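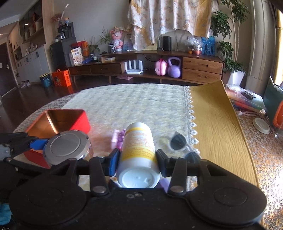 Notes from the Round Table

Well, the big January clear-out has slid right into February at my place, and I'm not even sorry. I promised in the last newsletter that I'd report back on my living room, so grab a coffee and I'll tell you how far I've gotten (not as far as I'd like!).

I started with the round table, the one with the cream cloth and the white scalloped lace trim. If your house is like mine, the table nearest the door catches everything. A bottle of something, sunglasses, a little pink-and-purple packet, the red square tin that I can't throw away because the inside is such a gorgeous bright copper color. I must have moved that tin to a new home four times this winter and it keeps ending up back on the tablecloth. For now I've decided it gets to hold small stuff, batteries and spare keys and those tiny screws that come with furniture, and the lid has to go back on at night. That's the rule. We'll see.

The mustard placemat stays out too. I got it at the Flindville winter market and I like it too much to put it in a drawer, and it gives me one spot on the table where a plate can always go. Everything else has to earn its place by dinnertime.

The low wooden TV cabinet is my next job and I've been putting it off. Right now the bottom shelf has the router, a pink kids' suitcase and a purple kettlebell, side by side like they came as a set. The suitcase I want to fill with crayons and card games so it can be carried from room to room. The kettlebell, well, I do use it (sometimes), and I've noticed I use it more when I can see it, so it's staying put. The top is harder. There's the speaker, a blue gift bag, a clear plastic bag of odds and ends, the pink plush toy, a picture in a frame and a plant, and I'd love to get it down to the last two plus the speaker.

Gift bags! I need help with gift bags. There's an orange one on the floor as well, and I know perfectly well that I'm going to save them both. If one of you has a good way to store them flat without crushing the handles, please write in and I'll print it.

One thing I'm happy with is the coffee corner. The machine lives on the dark gray cabinet, and I stopped trying to make that area look fancy. Snacks can stay nearby. Coffee and snacks belong together, and I'm the one who has to walk over there at six in the morning.

The tall leafy plant by the window isn't moving either. I tried it in another spot for a week in January and it sulked, so back it went.

A couple of bits of news before I go. The Sirnholm swap shelf is open again for small household things in good shape, and they'd especially like tins, baskets and table linens. Please wash the linens first. The Amissah reading room is taking kids' books and puzzles too, as long as all the pieces are there.

Next time, the white storage cabinets and the open shelves over them. I haven't looked in the back of those in ages, so wish me luck.

Posted 2/19/20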